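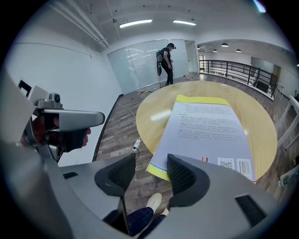
From: Alper Sarıgül
To: rondcombe-ferments
Date: 2018-02-20
Subject: Re: [ferments] magnesium, sleep, and the great Betotus question

On the subject of magnesium, Frei wrote:

> I have now been on the Betotus powder for 20 days, one scoop at night in warm water, and I am sleeping like a baby. I used to wake at three and lie there until it got light. My sister in Stateck has been on it since December and says her leg cramps are gone and so is her sweet tooth. The man at the shop told us that practically everybody is low in magnesium because the soil is worn out, and that blood tests don't show it. He also said the cheap tablets go straight through you. My question for the list is whether I should go up to two scoops, as I still get the odd cramp, and whether anybody takes it together with zinc. The tub says "one to three scoops as desired." I am also taking the blood pressure pill and something for my thyroid, in the morning.
>
> Also, has anyone got a spare kefir culture? Mine has gone quiet.

Frei,

Kefir first, as it's the easy one. I have more grains than I have friends who will accept them. There's a jar with your name on it in my refrigerator door, and I'll bring it to the next swap. If yours has only gone quiet and hasn't turned pink or fuzzy, give it fresh whole milk every day for a week and keep it somewhere warmer. Mine sulks every winter and comes back.

Now the powder. I'm glad you're sleeping, and I mean that. I've been a bad sleeper since my thirties and I would drink warm pond water if it got me through to six. I have a few things to say about it anyway, and you did ask the list, so you've only yourself to blame. Usual warning for newer members: I spent my working life in a dairy lab and I'm nobody's doctor. I can tell you a great deal about the acidity of yogurt.

Before going to two scoops, please turn the tub around and find the line that says "elemental magnesium." That's the number that counts. The big number on the front is usually the weight of the whole compound, magnesium plus whatever it's attached to, and the attached part can be most of it. I have a tub at home (different make, bought in a weak moment) with a large 2,000 on the front, and the back admits to 200 milligrams of elemental magnesium a scoop. You need the small print on yours, because "one to three scoops as desired" is the sort of dosing advice I'd expect on a can of hot chocolate.

The usual upper limit for adults in this country, from supplements, is 350 milligrams a day. That doesn't include food. It's set where it is mainly because above that a good many people get the runs, so it isn't a cliff, but two scoops of something like mine would put you over it and three would put you in the bathroom with a book. If your kidneys aren't what they were, it's a different and more serious matter, as they're what clears the extra. Do you know how yours are? People on blood pressure pills have often had them checked, and it costs nothing to ask what the result was.

The pills are the part I'd worry about most. Magnesium can get in the way of thyroid tablets being absorbed if they're taken close together, and the normal advice is to keep them at least four hours apart. Morning and night does that nicely, so you've landed on the right arrangement by luck or good sense. Don't let anyone talk you into splitting the scoop between breakfast and bed. As for the blood pressure pill, it depends which one. Some water pills make you lose magnesium and some make you hang on to it, and I don't know which you've got. The pharmacist does, or can find out in the time it takes you to pick up a bag of cough drops. Take the tub in with you. They would rather read the label than hear it described, having heard a lot of labels described.

On the claims from the shop, in no particular order:

**"Practically everybody is low."** Plenty of people eat less than the recommended amount, that much is true. Eating a bit less than recommended and having a real shortage are some distance apart, though, and the second is a good deal rarer. It turns up with long stomach trouble, heavy drinking, some of the acid reflux drugs when they've been taken for years, and diabetes that isn't well controlled. If any of those is you, say so to your doctor and skip the shop.

**"Blood tests don't show it."** Half right, which makes it a very good sales line. Most of the body's magnesium is in bone and inside cells, so an ordinary blood test can look fine when the stores are down. But if no test can show you're short, no test can show the man in the shop that you are either, and he seemed quite certain.

**"The cheap tablets go straight through you."** He has a point here, and I'll give it to him. The oxide kind is poorly absorbed compared with citrate and some others. Citrate is also sold as a laxative, mind you, so "straight through" isn't a thing he should be throwing around too freely if that's what is in his tub.

**Leg cramps.** I had hopes for this one, being a cramper myself. When it's been properly tested in older people with ordinary night cramps, magnesium hasn't done much better than the dummy pill. Your sister's went away, and I'm happy for her. Mine went away too, one spring, while I was taking nothing at all, and if I'd been eating a spoonful of mustard every night I'd be on this list now telling you all about mustard. (Somebody will be along to tell us about mustard.) What helps me a little is stretching my calves against the wall before bed, looking as if I'm trying to push the house over.

**Sleep.** The studies are small and not very good. A few show people dropping off somewhat sooner. I wouldn't laugh at it, and I wouldn't put it on a billboard either. You've also started having a warm drink at the same time every night and then going to bed, and I'd give that some credit. If you're curious, you could have the warm water without the scoop for a week and see. I doubt you will, and in your place I wouldn't either.

**The sweet tooth.** I've got nothing for you there.

On zinc: unless you have a reason, leave it. High doses of zinc taken for months can run your copper down, and very large ones cut into the magnesium you've just paid for. This is how people end up with a shelf. My late father-in-law had a shelf. He took one thing to fix what the last thing did, and he had a chart taped inside the cupboard, and when he went into the hospital over something unrelated they took him off the lot and he complained bitterly of feeling fine.

If what you want is more magnesium in general, it's in food that most of us on this list are already boring about. Pumpkin seeds are the champion. Then almonds, black beans, spinach, brown rice, oatmeal, and plain whole wheat bread. A handful of pumpkin seeds gets you somewhere near half of what one of those scoops would at a fraction of the price, and you can throw them on soup. The limit I mentioned doesn't apply to food, so have as many as your teeth can stand. I toast mine in a dry pan with a little salt and pull them off when they start popping. Our own beloved kefir has some too, though only a modest amount, and I'd be overselling it if I called it a source.

So, if it were me: stay at one scoop, check the elemental figure, keep it well away from the thyroid tablet, show the tub to the pharmacist, and stop if your stomach objects. If you feel weak, oddly drowsy or lightheaded, or your heartbeat feels off, stop it and call the doctor that day. And if the three o'clock waking comes back, mention that too. It can be the bladder, it can be breathing, it can be the thyroid dose itself, and none of those are improved by a nicer tub.

A couple of list matters while I have you all here:

- The archive is up to message 3271 and the search works again, more or less. My long post on why sauerkraut goes soft is number 2756, so I can stop retyping it. Short version: not enough salt, or too warm, or old cabbage.
- Whoever left a half-gallon jar of beet kvass at the Rondcombe swap, it's on my porch. I've burped it twice. Please come and get it before it comes and gets me.
- When you reply, trim the quoted part. I got a digest last week that was nine people agreeing with one another above the same recipe for pickled turnips.

Frei, let us know what the small print says. And bring a jar with a lid that fits, please, not the one from last time.

Alper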